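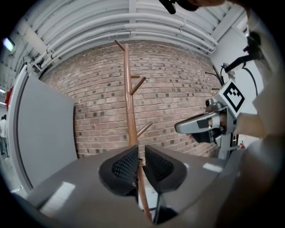
RORNHAM, 30 December 2021 – The Brzozowska community workshop will put coat racks in its ground floor room before the spring program begins, the workshop said in a notice to members.

The racks are tall wooden stands with angled pegs, made to stand on the floor close to a wall. Members have until now left coats and bags on chairs and worktables during evening sessions, and the notice said this had become a nuisance in the winter months.

The workshop has 543 registered members. It set aside 1,000 euros for the room this winter, to be spent on the racks, a boot tray and new mats for the entrance. Any money left over will go toward repainting the stairwell.

Wanow, a furniture maker in Otitthorpe, is supplying the racks. The firm offered a choice of wall hooks or standing racks. The workshop chose standing racks after deciding against drilling into the brick, which is old in places and has already been repaired near the side door.

One rack has a reddish-brown finish with a shine to it. The pegs sit at different heights and point in different directions, so that a long coat can hang clear of a shorter one. The wall behind it is mostly pinkish-brown and dusty red brick, with darker bricks scattered through it, and will be left bare.

Members looked at two positions for the racks. The first was next to the entrance, where they would have narrowed the way in. The second was along the brick wall, under the white ceiling pipes, and that is the one the workshop prefers. The notice asks members to keep that side of the room clear of folding tables.
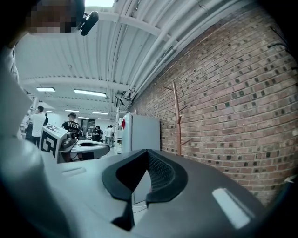
Can members leave coats on the racks overnight?

Coats should be taken home at the end of each session. Anything still hanging when the room is locked will be put in the lost property box by the office and kept for two weeks.

Wet umbrellas are to go in the boot tray and not on the pegs. Heavy tool bags should stay on the floor, as the racks are meant for clothing only.

The spring program opens in March with the chair repair course. Places on the course are already taken, but the workshop keeps a waiting list at the office. Members who want to comment on where the racks will stand can leave a note there before the course starts.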